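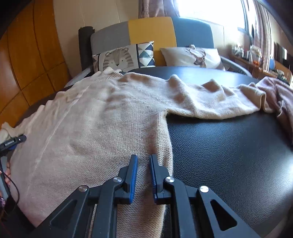
About us

Sellanix teaches robots to do housework, and we do it by hand! We are a small company of 12 people, and most of our working day goes on folding, hanging, stacking, wiping and tidying, in proper homes with proper beds and curtains and odd corners. If you have ever tried to explain in words how to fold a jumper, you will know why we gave up on explaining and started showing.

What we do

Our main tool is a gripper you hold in your hand. It has two fingers that close when you squeeze, like the ones on the robot arm that will later have a go at the same job, and there is a camera looking down past the fingers at whatever you are working on. You pick the thing up, you do the task, and every movement is recorded along with the view. There is no robot in the room at that stage. The person does the whole thing from beginning to end, feeling through the handles how much the cloth gives and where it wants to slip.

We also work by remote control. In the workshop we have 2 robot arms on a long bench, and an operator sits a few feet away and steers them through a task with a pair of hand controllers. It is slower than the hand-held way and quite tiring on the shoulders, but it is brilliant for jobs where the arm itself matters, such as reaching into a cupboard or going round the back of a tap. Some tasks we teach one way, some the other, and a few we teach both ways and compare.

Knitwear, and why we love it

Ask anyone here for their favourite task and you will hear about jumpers sooner or later. A knitted jumper is a wonderful problem. It stretches when you lift it, it slumps when you put it down, and a sleeve that was lying straight a moment ago has turned itself into a row of soft little hills. The neckline has ribbing that behaves quite differently from the body. A plain beige one is harder still, as the front, back and sleeves are all the same colour and the camera has very little to go on apart from folds and shadows.

So we teach it in small steps: find a good bit to pinch, close the fingers on it, lift enough to free it from whatever is underneath, lay it down where it should go. The pinch took us ages to get right. Grab too little and the fabric slides out, grab too much and you drag the whole jumper along with you. Good demonstrators get a feel for it after a morning or so, and then it is a pleasure to watch them.

How a session goes

We work in bedrooms, kitchens and sitting rooms, wherever the job would naturally be done. Nothing is cleared away specially. If there are cushions on the bed and jars on the shelf, they stay, and the light from the window is whatever it happens to be that day. A robot that has only ever seen a bare white table gets very muddled by a headboard in three colours, and we would much sooner it met one early on.

A session lasts 2 hours, with a proper break in the middle. The demonstrator starts each go from a slightly different mess, which is a skill in itself (people are surprisingly tidy when they try to be untidy). Free hands are allowed to help. Holding a hem steady with your other hand is how most of us would do it at home, and we make a note of it so that the step can be given to a second arm later on.

Afterwards somebody goes through the recordings from start to finish. Goes that went wrong are kept too, with a short note saying what happened. A dropped sleeve that gets picked up again is very useful to us, perhaps more than a perfect fold, and our demonstrators have stopped saying sorry for them!

Minis

Our tasks are grouped into what we call Minis. A Mini is one short job that a person can show in under a minute: fold one sleeve in, turn a sock the right way out, put a lid on a jar. We then string Minis together to make longer jobs, so that folding a jumper is really five or six of them in a row. The Knitwear Minis were our first full set and have now passed 3000 recorded goes, every one done by hand.

New sets are being built all the time. Bedding is under way, and we are looking forward to starting on coats with zips in June. Duvet covers are on the wall of ideas with a large question mark next to them.

Schumacher and Udow

The two arms in the workshop are called Schumacher and Udow. Schumacher is the quick one. Udow was put together later, with softer finger pads, and is much the better of the pair with wool. Both learn from the same recordings, and when a new Mini is ready we all down tools and go and see what they make of it. First attempts are often dreadful. By the third or fourth round of teaching there is usually some cheering.

Who we are

We come from all over the place: tailoring, hotel laundry, puppet making, nursing, and yes, engineering as well. Everyone takes a turn at demonstrating, including the people who write the software, and everyone takes a turn at checking recordings. We think you understand a task far better once you have done it forty times in one afternoon with a pair of plastic and metal fingers.

Come and have a go

Visitors are very welcome. We run open afternoons at the workshop where you can try the hand-held gripper, steer an arm, and fold something of your own if you bring it along. Chunky cardigans are especially appreciated. You don't need any experience, and children are welcome with a grown-up.

We are also always glad to hear from people who would like to train as demonstrators, or who have a household job that they think would beat us. Please write to us through the contact page and tell us what it is.

Page last updated May 17, 2019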